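Godcombe Makers Board > Kids' stuff and toys > Dark green blocks, what do I do with them?

fennelbucket
OK so I finally dug the green blocks out of the Clallex bin and put them on the white board in the back room. I have 25 of them and I want to make a set for my nephew, bundled up in little groups with something red. I love dark green and red together (yes, I know, Christmas, don't start).

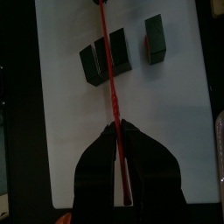 The green with the red, first look.

Posted 17 April 2024

Bucur_68
Nice green! Is that the Flularier paint or did they come like that?

fennelbucket
Came like that. I paid 700 points for the lot on the swap page, which my sister thinks is nuts.

oldpinehat
Your sister is right, sorry. I got 568 plain ones for less than that and painted them myself over a couple of weekends in August. Also I'd skip the red. A kid is going to have that off in a minute and then you've got a string lying around. How old is he?

fennelbucket
He's 3. And fair point on the string, but I was thinking only for wrapping, then it goes in the trash.

Bucur_68
I don't agree with pinehat, wrapped bundles look great and it's a present, let her have the ribbon or whatever. Just cut it short and take it away after.

oldpinehat
Fine, fine. Ribbon then. Flat stuff ties better than cord anyway.

fennelbucket
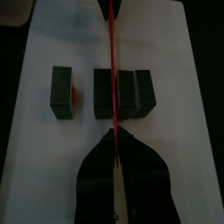

My bundles are going to be threes, I've decided. Four was too wide for the boxes I have and two looks kind of sad. You get the idea from the three pushed up tight together there, with the one on its own off to the left, and the red going down over the front of the group. I like how the thin line looks against the green, so I'm staying with cord, sorry pinehat!! The edges are a little worn and I'm torn on sanding them.

Bucur_68
Don't sand! You'll go through the color and then you're painting all 25.

oldpinehat
Light sanding on the corners only, fine grit, then wax. I've done it plenty.

fennelbucket
Ugh, you two. I'll try it on one and report back.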